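Buying a Laundry Arm Setup: Frequently Asked Questions

Should we buy now or wait?
Wait, unless you have a job in mind and someone on staff who likes fixing things. Most of the quotes we see are for hardware that will be resold at a loss inside two years.

What does the Kendero two-arm kit cost?
The list price is $3927. That gets you the arms and grippers. It does not get you a stand, spare cables or anyone to answer the phone. Ask for the delivered price in writing.

Is the Oltari cheaper?
On paper, yes, at $2976. Then add $410 for the mounting plate, which the sales page calls optional. We have yet to see one run without it.

Can I plan on replacing labor hours?
Don't put that in the budget. Put in a line for the person who will watch it. If a vendor gives you a payback date, ask what load size and fabric mix it was worked out on, and expect a long silence.

What do people forget to price?
Floor space, mostly. Two arms, a washer and a basket take up more room than the brochure drawing suggests, and the cables have to go somewhere. Measure with the washer lid up.

How long is the warranty?
Kendero's runs 27 months on the joints. Grippers are treated as wear parts. Read that clause twice.

What should I ask to see in a demo?
Your own laundry, in a basket, next to a top loader. Shirts folded flat on a table prove very little.
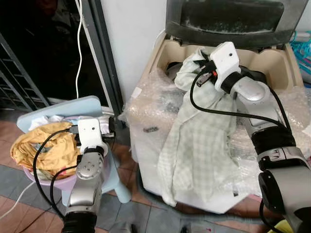
Nonelitz, August. One gripper has a pale green checked cloth at the mouth of the drum while the other is down at the clothes in the basket. Ask for a full load at this station, timed from first item to last, and count every time a person steps in.

Do you take vendor money?
No. Jabłońska lends us floor space and gets no say in what we write.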